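9/17/18

# Toy library reopens in the old Mollel shop

The Curik toy library has reopened in the former Mollel shoe shop on the corner of the high street, after a summer spent in boxes. Families can borrow from it again on two afternoons a week and on the first morning of each month.

The library left its old room behind the swimming baths in July, when the lease ran out. Most of the stock went into a dry store at the Filtemach works, where it stayed until the new floor was down. The shop had stood empty since Mollel moved out and needed new wiring at the back as well as a second fire door.

There are 340 items in the catalogue. Of these, 262 are on the shelves now and the rest are waiting to be cleaned, mended or matched up with missing parts. Jigsaws are the slowest to come back, as each one has to be made up in full before it is lent out.

Radomir Berisha, who runs the library, said the sorting had taken longer than the move.

"We packed in a hurry and it showed," he said. "Train track was in with the dressing-up clothes. We had one crate with nothing written on it at all, and it was the one everybody wanted opened."

The shop is laid out by age, with baby toys nearest the door and board games at the far end. Puzzles and construction sets are along the left-hand wall. The old shoe racks have been kept and take the smaller boxes well, though some of the larger garages and dolls' houses have had to go on the floor underneath.

Balls have been given a section of their own for the first time. They used to be kept in a net by the door of the old room, where they were hard to reach and often went home without being signed for. They are now sorted by size and type, and each one is washed and checked at a table before it goes out.
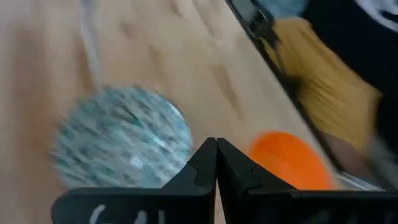
Small balls are lent in sets, and a set has to come back complete before another can be taken. Larger ones go out singly. Any ball with a split or a loose seam is thrown away, and families are asked to say so if they notice damage at home. There is no charge for ordinary wear.

Mr Berisha said the balls were borrowed more than anything else in the collection, mostly by parents of children under three. A child who will not look at a shape sorter will often roll a ball back and forth for half an hour, he said, and grandparents like them for the same reason.

The cost of joining has not changed. Membership is paid once a year and allows each household to have four items out at a time, for up to three weeks. Childminders and playgroups can take eight. Anything not reserved by another member can be renewed once, by telephone or at the desk.

Old membership cards are still good and the library has added the closed weeks to the end of each one. Toys that were out on loan when the old room shut can be returned without a fine until the end of October. Mr Berisha said 65 items were still to come back, among them both of the marble runs and most of a wooden farm.

The catalogue is kept in two ring binders on the desk, one in order of age and the other in order of type. A printed list of new additions will be pinned up by the door each month.

Some neighbours had been worried about cars stopping on the corner at school closing time. Hendrik Le Roux, who has the hardware shop next door, said he had no complaint so far.

"They come on foot for the most part, with a pushchair and a bag," he said. "It's better than an empty window. I've had more people in for hooks and shelf brackets than I had all spring."

Parents coming by car are asked to use the yard behind the Xue bakery, which is free after two o'clock. The way through from the yard is level and wide enough for a double buggy. There is a step of a few inches at the front door of the shop, and a ramp can be put down on request until a fixed one is fitted.

The library is taking donations of clean toys in working order, and is short of inset puzzles and anything for bath time. It cannot accept soft toys, car seats or items that plug into the mains. Donations should be handed in at the desk during opening hours and should not be left on the step.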